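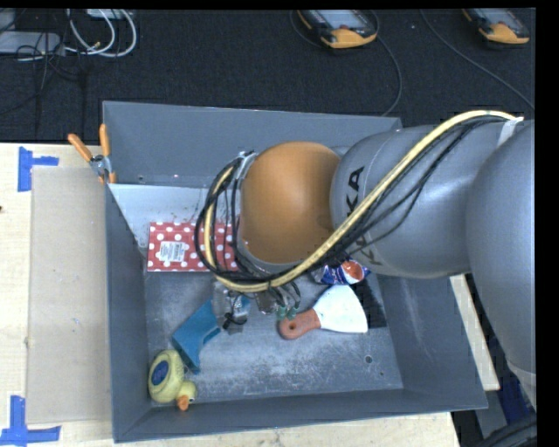
図1 灰色の箱の中で作業するKUKAのアーム。手首まわりでは、淡い黄色のホースと黒いケーブルがループになっている

ピッキング課題における真空漏れと「持ったつもり」の搬送について
プロジェクト実習 最終報告書(チームJeduvetti)
報告者:Iqra Hayat、Vittoria Colombo

はじめに

私たちのチームは、箱の中にばらばらに置かれた日用品をロボットアームで一つずつ取り出し、隣の箱へ移すという課題に取り組みました。チーム名のJeduvettiは、最初の打ち合わせのときに二人で適当に音を並べて作ったもので、意味は特にありません(発表のたびに聞かれるので、先に書いておきます)。

本来ならこの報告書は、把持の成功率をどこまで上げられたかという話になるはずでした。ところが7月の連続運転で思いがけない不具合にぶつかり、残りの期間のほとんどをその原因探しに使うことになりました。少し回り道の多い報告になりますが、後から同じ装置を使う方のお役に立てばと思い、迷ったところも含めて書いておきます。

課題の設定

箱に入れる品物は、形も硬さもなるべく違うものを選びました。図1の箱には、黄色いアヒルのおもちゃ、赤地に白い水玉の平たい品、青いプラスチックの品、幅広の白い刃がついたへら、しわの寄った光沢のある小袋が入っています。アヒルは二人とも気に入っていて、つい試験の最初に選びたくなるのですが、順番は毎回プログラムで無作為に決めました。

吸着の判定には真空圧を使います。吸着の直後に圧力がしきい値を超えていれば「把持成功」として持ち上げ、移動先で圧力を抜く、という単純な流れです。制御プログラムは前年度のVikby班のものを引き継ぎ、ログの保存部分だけを私たちで書き直しました。

何が起きたか

連続運転では合計1,781回の把持を行いました。前半はとても順調で、私たちもすっかり安心し、Vittoriaはもう発表用のスライドを作り始めていたほどです。

様子がおかしいと気づいたのは午後4時すぎでした。アームは何も持っていないのに隣の箱の上まで移動し、ていねいに「置く」動作をして戻ってきます。品物は途中で落ちて、元の箱の縁に引っかかっていました。ログを見るとその回は「成功」と記録されています。あわててさかのぼって録画と照合したところ、同じような空運びが21回ありました。つまり、それまで喜んで眺めていた成功率の数字には、運べていない回が混ざっていたことになります。正直に言って、この日の帰り道は二人ともかなり無口でした。

さらに困ったのは、そのうちの一回でへらが落ちたことです。落ちた先は箱の中で、けがも破損もありませんでしたが、もし移動の途中、箱の外で落ちていたらと考えると、笑ってはいられませんでした。私たちはその場で運転を止め、指導教員に報告しました。

原因を探す

最初に疑ったのは吸着パッドの摩耗です。新品に交換してみましたが、空運びはまた起きました。次に圧力センサの故障を疑い、予備のものと入れ替えました。これも変化なしです。センサを製造元のTedescoに問い合わせようとメールの下書きまで書いたのですが、送らずに済んで本当によかったと思います。

手がかりは、Iqraが録画を見返していて見つけました。品物が落ちるのは、決まって手首を大きくひねった直後だったのです。そこでアームを停止させ、手首を同じ角度にした状態で真空だけを入れてみると、継手のあたりからごく小さな「シュー」という音が聞こえました。手首を戻すと音は消えます。ひねったときに配管が引っ張られ、継手の差し込みがわずかに傾いて漏れていた、というのが私たちの結論です。運転の前半で目立たなかったのは、繰り返し引っ張られるうちに少しずつ緩んでいったためだと考えていますが、この点は確かめきれていません。

もう一つの問題は判定の仕方にありました。圧力を見るのは吸着の直後の一度だけで、搬送中は見ていません。そのため、途中で漏れて品物を落としても、プログラムは持ったつもりのまま動き続けます。配管の問題だけなら落下で終わるところを、私たちのプログラムが「成功」に書き換えてしまっていたわけで、こちらのほうがずっとこたえました。

対策

配管については、手首の手前に余裕を持たせて留め直し、いちばんきつい角度でも継手に力がかからないことを手で確認しました。余裕を取りすぎると今度は箱の縁に触れそうになるので、この長さ決めには丸一日かかっています。

プログラムでは、搬送中も50ミリ秒ごとに圧力を読み、しきい値を下回ったらその場で減速停止するようにしました。停止後は自動で再開せず、人が品物の位置を確認してから操作盤で復帰させます。また、へらは落下時の危険を考え、対策の確認が終わるまで品物のリストから外しました。

変更後の確認運転では空運びの記録は出ていません。ただし回数はまだ少なく、当初目標にしていた4,000回の連続運転には届きませんでした。

残った課題

しわの寄った小袋では、実際には持てているのに圧力が一瞬下がり、停止してしまうことがあります。品物ごとにしきい値を変える案も出ましたが、そうすると品物の見分けを間違えたときにどうするかという別の話になり、今回は手をつけていません。

また、配管の点検は今のところ耳と手に頼っています。運転前に手首を何通りかの角度に動かし、それぞれで圧力の保持時間を測る手順書を作りましたので、装置と一緒にNeddale実習室の棚に置いておきます。来年度の班の方は、どうか最初の運転の前に一度目を通してみてください。

謝辞

夕方遅くまで実習室を開けてくださった技術職員の皆さま、真空配管の図面を一緒に読んでくださった先輩方に、心よりお礼申し上げます。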